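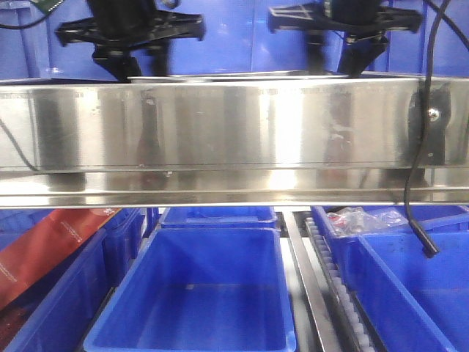
Sidari runs its cold-rolling and forming shop on the north side of the Bimia industrial park, and opens it to visitors twice a year. The March tour starts at 6 in the morning, before the second shift, and takes 45 minutes. Most of that time goes to surface finish, the shop's main selling point. A polished stainless channel with a tall front face and a lower lip shows every flaw in the rolling, as reflections bend wherever the metal is not flat. Inspectors look along the length of the face under a strip light and mark waves with a grease pencil.

Coil arrives from Yensuk with a protective film on one side. The film stays on through forming and comes off after the last bend. Scratches found after that point send the part back to the polishing line, where belts are changed every 287 parts.

The forming line has 2 stations. The first sets the long bend, the second closes the lip. Springback is corrected by overbending, and the setting is read from a chart taped to the control cabinet. Our guide said the chart is redone for each coil.

Questions were taken in the canteen. Rakudetti, which buys most of the output for food counters, had a sample table there with brushed and mirror finishes side by side. Parking is at the east gate. Closed shoes are required, and ear plugs are handed out at the door.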